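PC teardown cell: before we sign for a second one

Orkell wants our Mudley site to budget for 2 more arms. The quote covers arms and grippers — fixtures are extra. We have questions.

Gripper at the drive cage
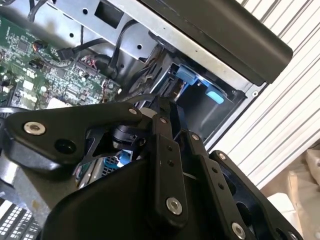

Blue tabs, cables, sheet metal, and little room between them. Levent's quote has no line for spare fingers.

Tower and fixture
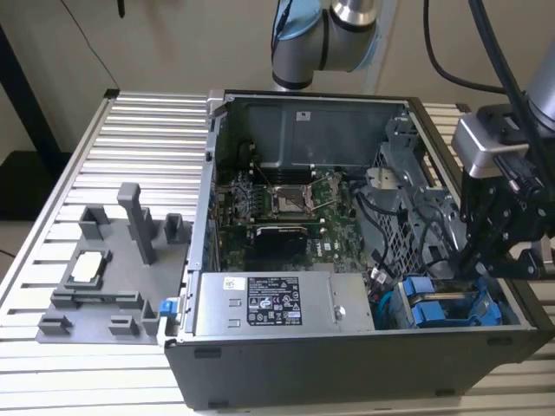 The gray plate beside the tower is 3D-printed. Who pays when the next PC model needs another?

Still to price

Service after year 4, and training for 8 operators.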